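# Rainwater at Stemerow: does first flush matter?

Project report, Maricica Matei and Dorin Preda

We picked this topic after a wet weekend at Dorin's nan's place, watching perfectly good water pour off the shed roof and straight into the gutter. By the time we got back to class we were both hooked!

Our question was simple. If you throw away the first bit of rain that comes off a roof, how much cleaner is the rest? We set up 2 tanks behind the Stemerow library, one with a Pluvura diverter on the downpipe and one without, and sampled both after every decent fall. Over the project we collected 49 samples, and testing them for cloudiness was easily the best part (Maricica got very competitive about it).

The diverter holds back the first 20 litres, along with most of the leaf bits, dust and bird droppings. After a long dry spell the difference was huge – you could see it in the jars before we'd tested anything. When it had rained the day before, the two tanks came out nearly the same, and we were surprised by how quickly the roof got dirty again.
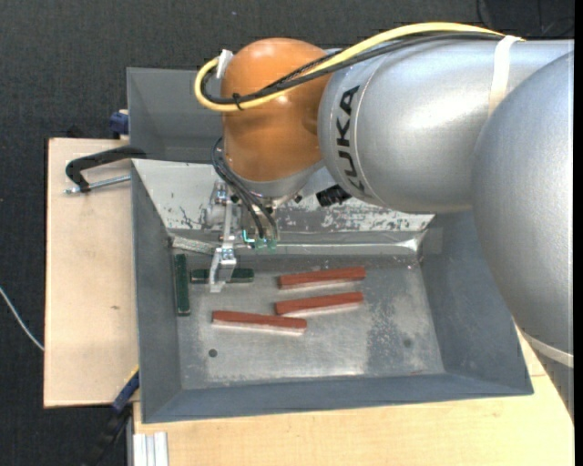

We also had five samples we couldn't use. Three were left in the sun too long and the lids on the other two leaked in Dorin's bag. They aren't in the 49, and we've listed them in the appendix with the dates.

The Brullon test kit was great for pH but hard to read at the low end, so we'd borrow a proper meter next time. We'd love to keep going in September, when the wattle is dropping and the gutters fill with yellow fluff. Dorin wants to try a finer mesh as well – the Duda one looks good and fits our downpipe without any cutting.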